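The Long Wait for Ice

I spent most of November in a shipping container on the edge of the Cuvari glacier, and I'd like it on record that I packed the wrong socks. All of them. Nam-gil Hong, who runs the drilling there, took one look in my bag and lent me two pairs of his own.

His team was after a core 107 meters long. By the time I flew in they had pulled up 28, and the drill (a temperamental thing they call Zodell) was sulking again. So we waited. We drank a lot of tea - really a lot - and Hong talked me through the layers. Summer melt shows up as clear bands, and a bad fire season leaves a gray smudge you can spot without a lens!

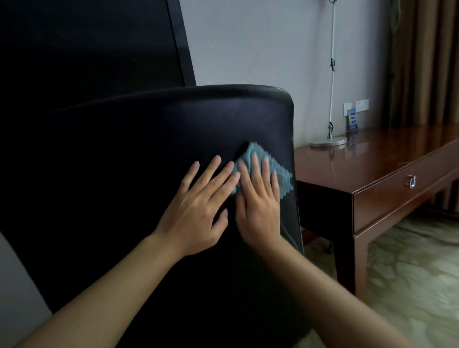
Wiping down a black leather chair with a microfiber cloth.

What got me was how slow it all is. Each section gets measured, bagged, labeled and laid in a trench at the same temperature it came from, and only then does the drill go down again. I'd have rushed it by the second day. Hong has been at this for years and he still reads every label out loud before he lets a bag go.

On my last night they hit 99 meters. I heard the cheering from my bunk, ran out in Hong's socks and got there just as the next section came up, cloudy and full of tiny bubbles.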